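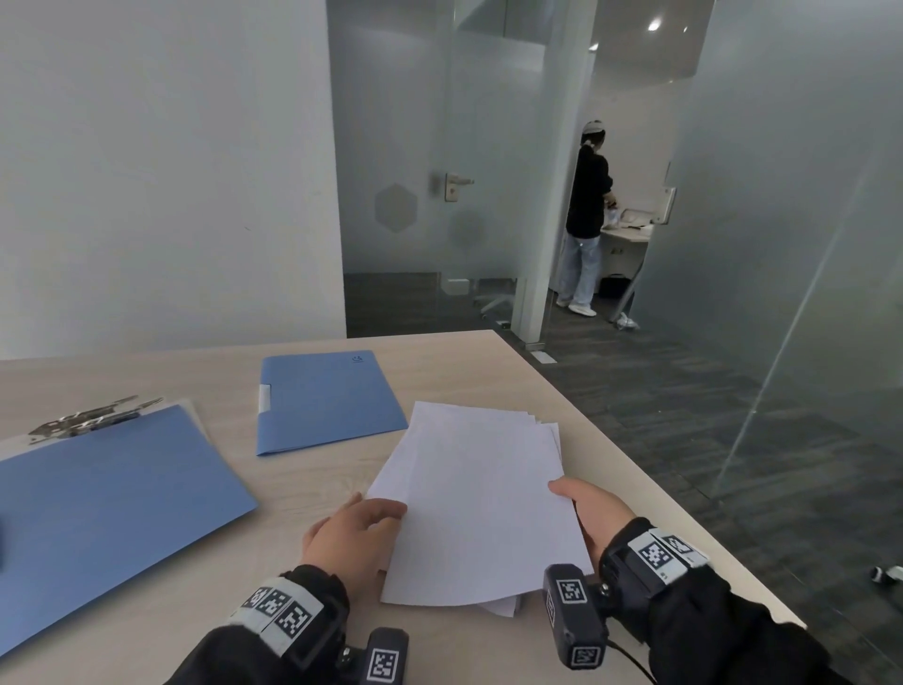

How do you get a stack of loose paper square before it goes into a folder? Hold it loosely at the sides, fan the edges a little so the sheets let go of each other, then tap the long side and the short side on a hard tabletop until the corners line up.

That small skill is getting a real workout this month at Womenach, the neighborhood learning center on the second floor of the old Contreras building. The center is putting together 500 paper packs for its spring classes, all of them by hand, and the front room has turned into a very cheerful paper shop. Blank sheets go in stacks on the wood-grain tables, blue plastic folders wait off to the side, and by late morning there is a steady tap-tap-tap that you can hear from the stairs.

The packs are for people signed up for the center's writing, bookkeeping and drawing classes, which start in February. Every pack has 70 plain white sheets, squared up and tucked into a folder. It sounds simple, and it is, but a crooked pack is a pain to use. Corners stick out, they bend in a backpack, and the bottom sheets end up looking chewed before the first class is over.

"I love this job, I really do," said Emiliano Meléndez, who runs the supply room and has been squaring paper in one job or another since he was a teenager at a copy shop. "You pick up a messy stack, you give it a minute, and it comes out like a brick. People laugh when I get excited, and then they try it and they get excited too."

Meléndez gives every new helper the same short lesson. Start with a stack you can hold comfortably - if your thumb has to stretch, it's too thick. Bend it gently one way and then the other. Let the lower sheets slide, even if it looks worse for a second, and only then start tapping. Long edge first, a quarter turn, short edge, and back again. He likes a light touch, and he will come over and tell you so if you bang the paper down.

Dry winter air makes the work harder. Sheets cling together in the heated room, so the fanning step takes longer than it did when the center made its packs last September. Meléndez keeps the unopened reams in the hallway closet overnight and brings them in first thing, and he says they behave much better that way. Anyone who has fought with a home printer in January will know what he means.

Two kinds of folder are in use this year. The larger ones have metal clips along the top and are meant for the drawing classes, where people pull sheets out and put them back all the time. The smaller ones, with a slide clip on the side and a little smiley face printed near the corner, are going to the writing and bookkeeping groups. The smiley was a surprise. The center ordered plain folders from Muneck, a supply store across town, and the store was short on plain ones and offered these at the same price. They have been a huge hit, and at least one bookkeeping student has already asked to buy a spare.

Slide clips do take some practice. The trick the helpers have settled on is to push the paper all the way to the spine, lay the folder flat, and run the clip on from the top with one hand while the other presses down near the middle. If you start with the stack standing up, the back sheets drop and you have to take the whole thing apart. Metal clips are more forgiving, but they will leave a dent in the top sheet if you close them over an uneven edge.

As of this week 784 folders have come in, which leaves plenty for the packs and a good pile for the shelf. The extras will be sold at cost at the front desk, and paper will be available there too, by the handful or by the ream. The center has also set aside 1,000 loose sheets for the open drawing table, which is free and runs every afternoon until 5.

Tiva, the small café downstairs, has joined in by offering a free hot drink to anyone who puts in an hour at the tables. The line at the counter around noon is a pretty good sign of how the packing is going upstairs. (The rule is drinks stay downstairs. Coffee and open stacks of white paper don't mix, and there was an incident in the fall.)

More hands are very welcome. Packing starts at 9 a.m. and goes until lunch, and there is no need to sign up - just come up the stairs and take a seat. Kids who can sit at a regular table are fine as long as an adult comes along. Bare wrists or snug sleeves are easiest, as loose cuffs tend to sweep the top sheets off the stack, and hand lotion is best left for afterward.

Finished packs can be picked up at the front desk in the week before classes begin. Students should bring their class slip and say which group they're in so they get the right size of folder. Anyone who still has last year's folder in good shape is asked to bring it along and have it refilled, and Meléndez says he will happily square up whatever old paper is still inside.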